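Gespeicherte Verkehrsdaten beim Telefonanbieter abfragen

Von Unathi Visser, Stand: Juni

Die Anleitung beschreibt den Ablauf für private Mobilfunkverträge. Geprüft wurde sie mit einem Laufzeitvertrag bei Pirura. Bei Prepaid-Karten weicht Schritt 2 ab.

Voraussetzungen
Kundennummer, Rufnummer im internationalen Format, Zugang zum Kundenkonto. Eine Ausweiskopie nur auf Anforderung schicken und dann alle nicht benötigten Angaben schwärzen.

Schritt 1: Antrag formulieren
Der Antrag stützt sich auf Artikel 15 DSGVO. Ein formloses Schreiben genügt. Folgende Punkte einzeln aufführen:
- Bestandsdaten
- Verkehrsdaten (Rufnummern, Beginn und Ende der Verbindung, Funkzelle)
- Speicherdauer je Datenart
- Empfänger oder Kategorien von Empfängern

Zusätzlich eine Kopie der Daten in einem gängigen elektronischen Format verlangen. Ohne diesen Zusatz kommt häufig ein Ausdruck.

Schritt 2: Absenden
Den Antrag über das Postfach im Kundenkonto an den Datenschutzbeauftragten richten und die Eingangsbestätigung speichern. Bei Prepaid-Karten den Postweg wählen. Fehlt nach 10 Tagen eine Bestätigung, mit Verweis auf das erste Schreiben nachfassen.

Schritt 3: Frist überwachen
Die Auskunft ist grundsätzlich innerhalb eines Monats zu erteilen. Eine Verlängerung um bis zu zwei Monate muss der Anbieter innerhalb des ersten Monats begründen.

Schritt 4: Datei auswerten
Im Testfall kam eine CSV-Datei mit 828 Zeilen. Beim Import UTF-8 einstellen und die Rufnummernspalte als Text formatieren, sonst entfallen führende Nullen. Zeitangaben können in UTC vorliegen. Danach nach Funkzelle sortieren und Einträge ohne Endzeit markieren. 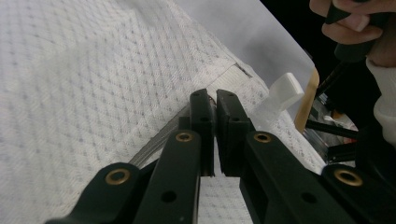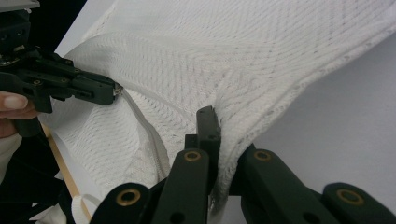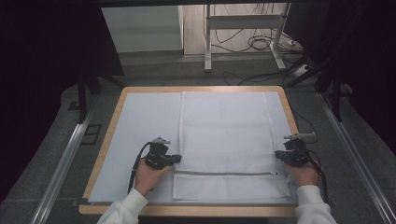
Schritt 5: Lücken beanstanden
Fehlen Angaben zur Funkzelle, schriftlich nachfragen, ob sie nicht gespeichert oder nicht herausgegeben wurden. Bleibt die Antwort aus, Beschwerde bei der zuständigen Aufsichtsbehörde einlegen. Beizufügen sind Antrag, Eingangsbestätigung und bisheriger Schriftwechsel.

Korrekturen zu Schritt 4: Mariama Nartey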